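Sobre nós
Por Doğukan Ateş
1 de maio de 2022
Tempo de leitura: 3 minutos

Usamos cookies para que a página funcione como deve ser. Ao continuar a navegar, aceita a nossa política de cookies.

Quem chega à Clusis pela primeira vez costuma entrar pela porta errada, a do armazém, e acaba por conhecer primeiro a bancada de ensaios e só depois a receção. Durante anos pensámos em mudar a placa. Depois fizemos o nosso primeiro dia aberto e deixámos a placa onde estava — a bancada é mesmo o que as pessoas querem ver!

Somos uma empresa pequena, 14 pessoas, e trabalhamos com braços robóticos que pegam em coisas leves e as pousam noutro lado. Dito assim parece pouco. Eu também achava pouco quando entrei, vindo da Stanciu, onde programava linhas de embalagem em que cada peça aparecia sempre no mesmo milímetro. Cá dentro mexemos sobretudo com loiça de plástico e tabuleiros, e as coisas ficam onde alguém as largou. O meu primeiro mês foi passado a tentar levantar uma tigela pela borda (e a apanhá-la do chão, muitas vezes).

A Clusis foi fundada pela Ming-te Tam, que ainda hoje faz as demonstrações ela própria e não deixa ninguém falar por cima do braço. O projeto em que mais trabalhamos chama-se Mukine e serve para arrumar mesas em cantinas. Começou com um pedido da escola de Brondovia, que nos perguntou se um robô conseguia levantar os pratos depois do almoço. A nossa resposta foi "talvez", e esse talvez já nos ocupou bastante mais tempo do que tínhamos previsto no orçamento.

O dia aberto deste ano juntou 100 visitantes, muitos deles miúdos da escola, e ainda estou rouco. Fizemos grupos pequenos à volta da bancada, com a Ming-te a explicar por que razão um prato raso dá tanto trabalho: a borda é baixa, a pinça tem de chegar no ângulo certo e, se um dedo toca primeiro, o prato foge. Uma menina perguntou se não era mais fácil usar uma ventosa. Era uma pergunta tão boa que passámos um bom bocado a discutir o assunto à frente de toda a gente, e um dos nossos engenheiros saiu de lá com um desenho feito num guardanapo.

Também deixámos os visitantes comandar o braço, devagarinho e com alguém nosso sempre ao lado do botão de paragem. Os mais novos têm muito mais jeito do que os pais, digo-o sem qualquer dúvida. O meu grupo preferido foi o das cozinheiras da cantina, que não quiseram saber de sensores e nos fizeram perguntas sobre limpeza, barulho e onde é que se arruma a máquina ao fim do dia. Tomei duas páginas de notas.

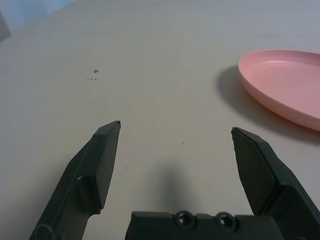 E foi com essas notas que mudámos os planos para o resto do ano. A próxima visita é em outubro, com um café melhor (prometido!) e mais tempo para cada grupo. Quem quiser trazer uma turma ou vir sozinho só tem de nos escrever. A entrada é gratuita e pode vir pela porta do armazém.

Receba as novidades da Clusis: subscreva a nossa newsletter.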